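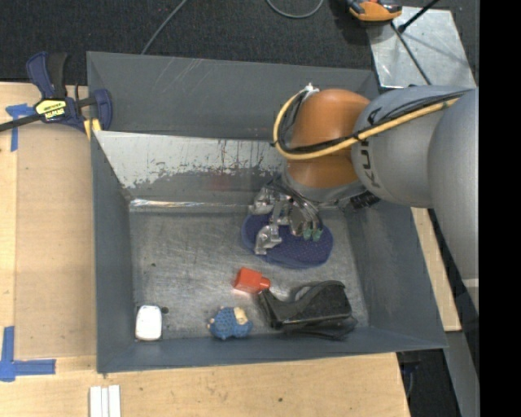 1/ What a grasping dataset looks like close up

Grey metal bin, KUKA arm, a handful of odds and ends. I've spent the month of April reading other people's claims about setups like this one, and I have some grumbles. Thread.

2/ The claim I keep meeting is "the robot learns to pick up anything". Anything, in this bin, means a blue oval thing, something red shaped like a little bottle, a black item a lot like a high-heeled shoe, a blue crocheted toy and a white block that could pass for soap. Fine objects. I like the crochet one. It's a long way from anything.

3/ Look at how much bare floor there is. Most items have some space round them. My kitchen drawer doesn't look like that and neither does any warehouse tote I've had my hands in. If most of your examples are this roomy, your success rate is a success rate for roomy bins. Say so in the abstract please.

4/ Ro-un Seok sent me the Amach write-up after I moaned about this last time. 849 attempts in the headline table. You have to go to the appendix to learn that 789 of them were kept. So 60 went in the bin (the other sort of bin). Why? "Quality reasons." Whose quality? Failed grasps are examples too!

5/ I asked. The reply was polite and said the dropped ones were "uninformative". If a person decides after the fact which failures teach something, then that person is part of the learning system and ought to be in the methods section.

6/ Something I will give credit for: blue tape marks on the board beside the bin, and a clamp on the bin's corner. Boring, cheap, and I trust a lab more when I see it. A bin that creeps a finger's width over a long run will quietly spoil your data and the loss curve won't tell you.

7/ But then fixed everything has its own price. Same bin, same corner, same angle of view. The Skirkelthorpe people moved their camera a little between two runs and the numbers fell off a cliff. They published that, to their credit. Hardly anyone cites it.

8/ Shiny metal is the other thing. There's a bright strip of reflection along the foot of the back panel here, and scratches all over the floor. Does the model learn objects, or does it learn "whatever isn't scratched grey"? I'd want the same items on a patterned cloth before I believed a word.

9/ Rok Vasić says I'm being unfair and that you have to start somewhere. Agreed, you do. My quarrel is with the press release, which started somewhere else entirely.

10/ He also says variety of objects matters less than variety of positions. Maybe. The only test of it I know is the Flalteck one, and they used 8 objects, all of them hard plastic. I wouldn't hang my coat on that.

11/ Soft things are where I'd put my money. A crocheted toy squashes. The fingers can close on it badly and still come up with it, and the log says success, exactly as it would for a decent grip on something hard. Two very different events, one label.

12/ So, what I'd ask anyone collecting this stuff: keep every attempt, write down who reset the bin and how they put things back (tipped in? placed by hand?), and note when a person stepped in. None of that needs a bigger grant.

13/ Someone's bound to bring up Szilágyi in the replies. Yes, I've read it. The reset notes are very good. The object list is still missing, and I've emailed twice.

14/ If you've got a collection log you're willing to share, messy is fine, send it over. I'd sooner read that than another demo video. Back to my own spreadsheet now, which has a column called "odd" that I need to go and sort out.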